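Parkasier P4 household arm
Light chores at table height, from Getamico

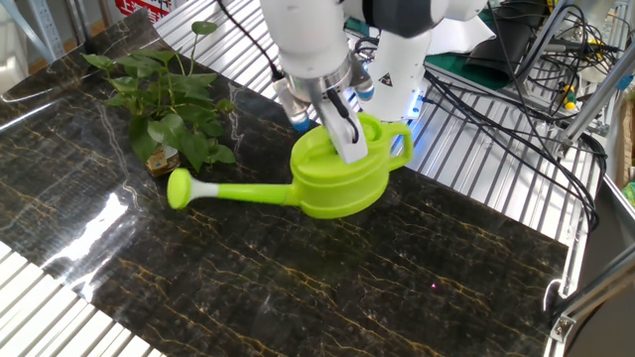

What it is

The Parkasier P4 is a table-mounted arm with a two-finger gripper, sold for trying out household and light workshop jobs. It is aimed at people who want to find out which chores a machine can take on today and which still need a person. It is not a finished home helper, and we don't sell it as one.

What it does well

Jobs where the object is rigid, stands in a known place and has something to hold on to. Watering cans, jugs with a firm rim, storage tubs and boxed goods are all reasonable. In our own tests at the Brandão workshop, we asked the arm to pick up a part-filled watering can, tip it over a pot plant and put it back. It finished the job without help in 70 out of 91 tries. Most of the failures came at the tipping stage, when the water moved forward and the can turned in the fingers.

What it does slowly

Anything that needs a second grip. The pour took roughly 23 seconds from first contact to the can being set down again. A person does it in a fraction of that, usually while thinking about something else. Speed can be raised in the settings, but expect spills.

What it does not do yet

Folding clothes, wiping round taps, peeling vegetables, or finding an object that has been left somewhere new. It can't judge whether soil needs water either — you set the amount and the time. On the shop floor it will move parts between trays, but loose screws and soft packaging are beyond it.

In the box

Arm and base clamp
Two-finger gripper, fitted
Wrist camera
Control unit and power lead
Cable set
Printed setup guide
Spare finger pads (4)

Before you order

The table must be rigid and level. Allow clear space on every side for the full reach of the arm, and keep the control unit away from water. Children and pets should be out of the room while it is running.

The Futier quick-change wrist fits this model but has to be ordered separately. Finger pads wear and are not covered by the warranty.

Setup and support

Most buyers need a full day to get the first chore running, and longer if they haven't used an arm before. Osvaldo Seixas runs our setup desk and will look over your table plan before delivery if you send measurements with the order. New chore files are added to the download page as they pass testing. The watering file was last updated on 15/12/2018 and includes the slower tipping movement.

Price on request. Delivery is quoted with the order.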